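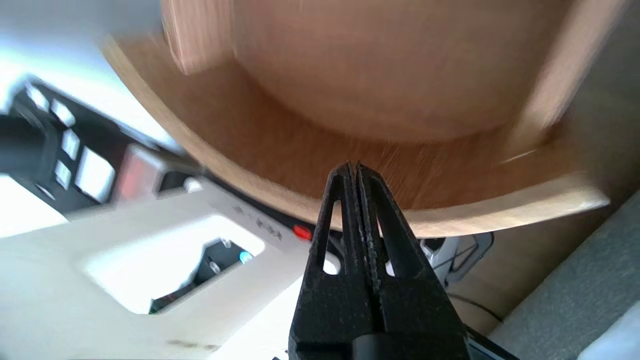

FOR IMMEDIATE RELEASE
October 2023

Evholm Introduces Round Bedside Table for Hotel Guest Rooms

CUNDIDLEY – Furniture maker Evholm today introduced the Rukonham, a round wooden bedside table designed for hotel guest rooms. The table is now on show in a furnished bedroom at the company's Cundidley showroom, and orders are open to hotels, inns and serviced apartments.

The Rukonham was developed over 27 months with Appiah, a hotel furnishing firm that supplies guest rooms for small and mid-size properties. Appiah asked for a table that could stand close to an upholstered bed, hold the items a guest reaches for at night, and be cleaned quickly between stays.

"Most of our customers were using square nightstands, and the corners were the first part to get damaged," said Comfort Ayaaba, head of product at Evholm. "Carts hit them, suitcases hit them, and guests walk into them in the dark. We decided early on that this one would be round."

The top has a raised rim to help keep pens, glasses and room keys from rolling off. Evholm tried several rim heights before settling on the final one. An early version was too tall, and housekeeping staff at one property said it trapped crumbs where the rim met the top. The rim on the production table is lower and easier to wipe out with a folded cloth.

The table is meant to work in tight corners, where the bed sits near a side wall and the outlets are behind the furniture. Evholm recommends that installers run phone and lamp cords before the table goes into its final position, and that they leave enough slack for housekeeping to move it out for vacuuming. 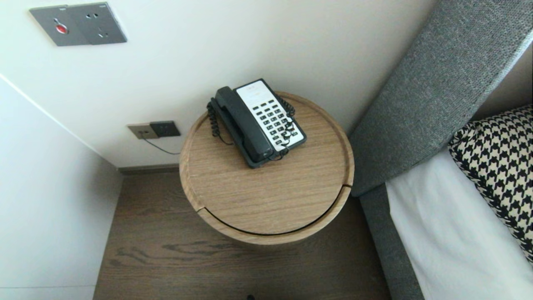

Phones were a larger part of the planning than the company expected. Many of Appiah's customers still keep a corded phone next to the bed for front desk and emergency calls, and they wanted it to fit with space left over for a glass of water and a book. The Rukonham was sized with that in mind.

"We asked for a place to put the phone that didn't use up the whole table," said Kwesi Addo, purchasing manager at Appiah. "We also asked for something that looks right next to a gray headboard, as gray is what we sell the most of. The light wood does that well."

Before production began, Appiah placed tables in 39 guest rooms for a trial of 90 nights. Housekeeping supervisors filled out a short form at the end of the trial. The main request was for clearer care instructions, and a printed card now ships with every table. It tells staff to use a soft, slightly damp cloth, follow the grain, and dry the surface right away. Abrasive pads and bleach should not be used.

Appiah has placed a first order for 1,956 tables. Deliveries started in September and will continue in batches as properties finish their room updates. Tables are packed one to a carton with a spare set of floor pads.
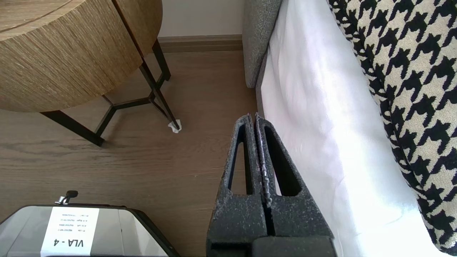 Page 2 of 2

Evholm Introduces Round Bedside Table (continued)

Hotels replacing furniture in stages can order the Rukonham in small quantities. Sample tables are available on loan to properties that want to check the size and finish in one of their own rooms before buying. The loan period is two weeks, and return freight is paid by Evholm.

The display bedroom in Cundidley is open to trade buyers by appointment. Visitors may bring their own phones, lamps and fabric swatches to try with the table. Evholm staff can also review room plans and advise on outlet positions.

About Evholm
Evholm makes wooden furniture for guest rooms, including bedside tables, desks and luggage benches. Its showroom and main workshop are in Cundidley.

About Appiah
Appiah supplies beds, case goods and soft furnishings to independent hotels and inns.

Media contact: Comfort Ayaaba, Evholm, Cundidley

###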